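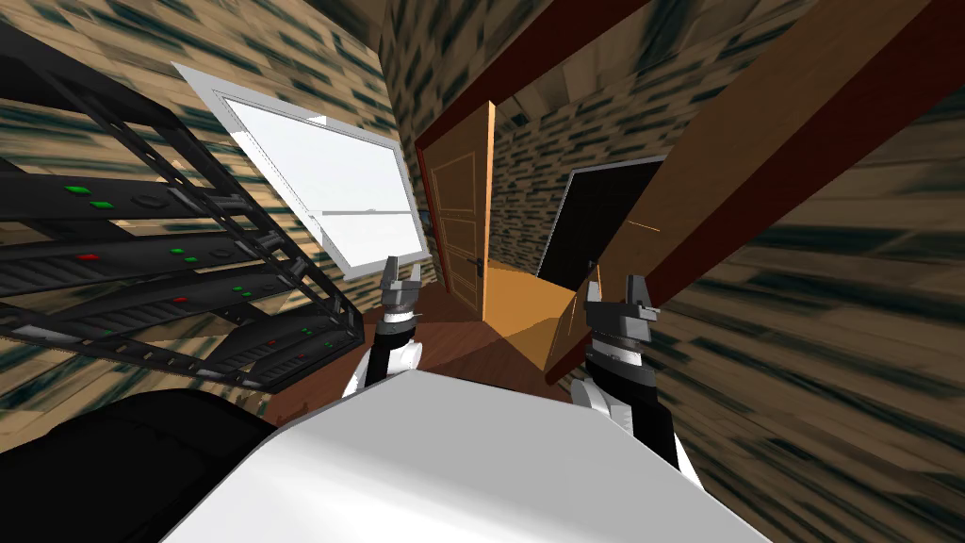

Figure 1. Torso camera, steep mount setting. Both grippers in view, rack at left, door open.

Progress report to Primetport, second reporting period
Work package: gripper and camera comparison in simulation
May 15, 2019

1. Status

The comparison of the two finger designs and the three camera positions is on schedule. All runs in this period were done in simulation. The arm controller is the Breltix position controller in its stock configuration, with the velocity limits from the first report left unchanged. A total of 1314 runs were logged. Of these, 476 used the torso camera and the remainder used the wrist cameras. 21 runs were discarded after a fault in the logging of joint positions; they have been repeated and the repeats are included in the total.

2. Camera positions

The torso camera was tested at a level setting and at a steep one. At the steep setting both grippers stay inside the image in the rest pose, with the white body cover taking up much of the lower center. The level setting gives a better view of the room and loses the fingertips once the forearms drop. The steep setting has been kept for all two-arm tasks.

Its drawback is clutter. The door, its red trim and the rack all lie on strong diagonals, and the edge-based pose estimator supplied by Farooqui locks onto them more readily than onto the fingers. Plank texture on the walls adds further false edges, mostly toward the outer part of the image where it is stretched. A mask for the fixed background was added in revision 10 of the estimator settings. It removes most of the false matches when the robot base is still. It does not help while the base is moving, and a different approach will be needed there.

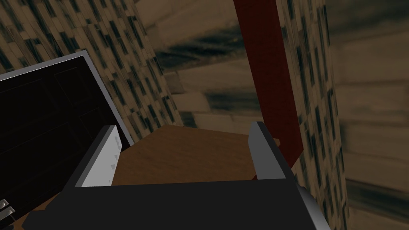 Finger design A, the toothed version, was run first and has the larger share of the wrist camera data. The camera sits behind the palm and slightly above it, and the palm housing takes up a good part of the lower image. The ridges along the inner edge of the left finger are easy to pick out against the brown wooden surface beyond, and the white inner pad gives a stable threshold for estimating finger opening. The right finger is less useful for this purpose, as its inner surface falls in shadow. Opening estimates are therefore taken from the left finger only and assumed symmetric. This assumption holds in the simulator by construction – it will have to be checked on hardware, where the linkage has backlash.

3. Finger designs

Design B uses narrow plates without teeth. It was introduced for approaches in confined areas, such as the space under an overhang. The test object for this group is a black two-section tube with a collar at the change in diameter. The grasp is made on the narrower section, below the collar.

Design B needed fewer replanned approaches than design A on the tube. On flat slabs the order was reversed, with design B more inclined to rotate the part during closing. We attribute this to the contact model as much as to the finger shape. The friction values in use were carried over from the earlier Prasiswood test set, and they were chosen for wood against rubber. New values for each finger material are being prepared.
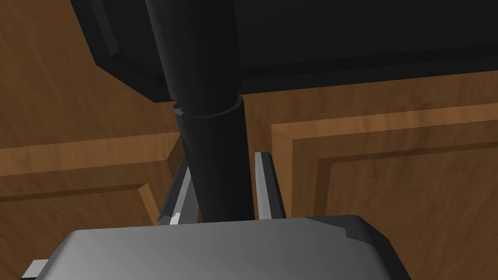 Figure 2. Wrist camera, fingers open on either side of the lower tube section before contact.

Depth readings on the tube are poor. The surface is matte black, its right side is almost fully in shadow, and the overhang behind the upper section is black as well. The wood cabinet fronts give good contrast lower down. Restricting the depth window to the region between the fingers improved centering, at the cost of a slower update. The added delay is acceptable at the present approach speed. If the speed limit is raised, the window will have to be made smaller or the filter shortened.

4. Controller

No change of controller is proposed. The force-limited mode was tried briefly with design B and gave unsteady closing near contact. The cause has not been isolated – the time step is one candidate, the gripper gain another. Position mode will be used until this is settled, so the results for both designs remain comparable.

5. Next period

Work planned through July:

Repeat the slab runs with the new friction values, both designs.
Vary the lighting direction for the tube runs.
Test the background mask with the base moving at low speed.
Check the symmetric opening assumption on the bench gripper.

No change to the budget is requested. The bench gripper is due from Breltix before the end of the period, and a late delivery would move the last item only. Run logs and estimator settings have been placed in the shared project folder under the same naming as before.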